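Grippers for bed and laundry work -- what happens to the staff?
Posted in Work and Employment, 25 October 2023

Remedios Lacson
I'm a housekeeper for a firm called Kustow that looks after holiday lets in Brustulham. In July they told us that part of every shift would now be done with a pair of hand-held grippers. You work the fingers from the handle, and you pick up and fold everything with those instead of your own hands, so that a machine can learn it later. We have a target of 100 folds a week each, on top of the normal changeovers. We get 30 pence extra per fold, and a fold with a dropped corner doesn't count.

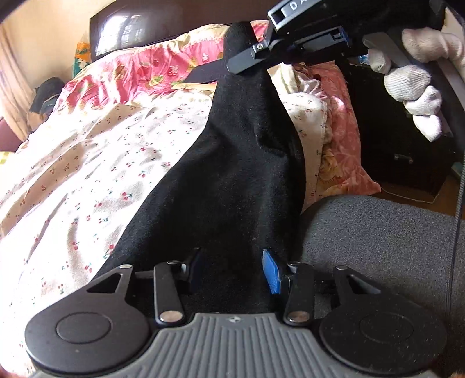
It's slow. A thing I could fold in my sleep takes me several goes, because you can't feel the cloth through the fingers and you have to watch the edge the whole time. My wrists ache by the end. The manager says the robots will "take away the dull bits" and that our jobs are safe. Has anyone been through this? Did the jobs stay? And can they make us do it if it isn't in the contract?

Keegan Li
I was at a hotel laundry in Palacios when they did much the same, so I'll tell you what I saw and you can make up your own mind.

We were told the jobs were safe as well. No one was sacked, that part was true. People who left weren't replaced, and those of us who stayed got moved on to the awkward stuff, the fitted sheets and the stains and the things wedged down behind beds. The dull bits were the bits where you got your breath back. I'd want to know what your manager plans to give you in place of them.

As for how good the machine was, ours did flat towels and not much else. A made-up bed in a real house is another matter -- blankets on top of blankets, somebody's things left lying about, nothing square to anything.
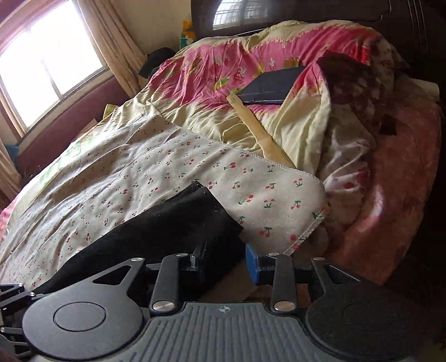

Ask how a failed fold gets recorded and who decides. We had 1,041 thrown out in one month across the team and not one of us was shown why. That was money off our pay. Keep your own tally in a notebook with the date and the room, and write down when your wrists hurt too. Report that properly, in writing, and ask for breaks.

On the contract, I'm no lawyer. Read the line that says "other reasonable duties" and take it to your union or an advice centre before you sign anything new.

Rimodville
they said the same about dishwashers. learn the kit and put it on your cv, someone has to look after the robots

Remedios Lacson
Thanks Keegan. I've started the notebook. Rimodville, I asked about looking after the robots and it's one post, in another town, and you need a certificate that costs £2,497.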